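Apr 14, 2020

Thread about shopping for three weeks of meals in one trip. I am writing it down so that I can find it again in July, when we will all have forgotten how we did it.

1/ I made the list by shelf, in the order of the Mekon shop in Lidport. Tins first, then rice, then sauces, vegetables at the end. The whole trip took me 24 minutes.

2/ Rice and lentils were there. Flour was not. I will try Esfahani on the corner, they sometimes have it in big bags. 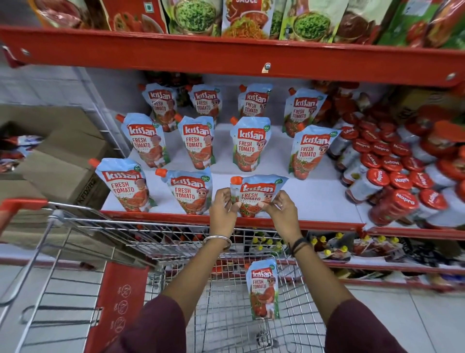
SAUCES AND JARS

3/ Ketchup in pouches, Kissan Fresh Tomato, the light-blue one with the orange cap. I like pouches more than glass bottles – they weigh less in the bag and they fit in the fridge door.

4/ To get the last spoon out, roll the pouch from the bottom and hold it with a clothes peg. My aunt does the same with toothpaste.

5/ With ketchup, a little vinegar and chilli you have a sauce for noodles. I cook it for 20 seconds, not longer, or it becomes too dark.

6/ For the jars I have one rule now: we finish the open one first. Last year I found three open mustards at home.

7/ Tomorrow I write about the freezer. If someone knows where to buy yeast near Bosholm, please tell me.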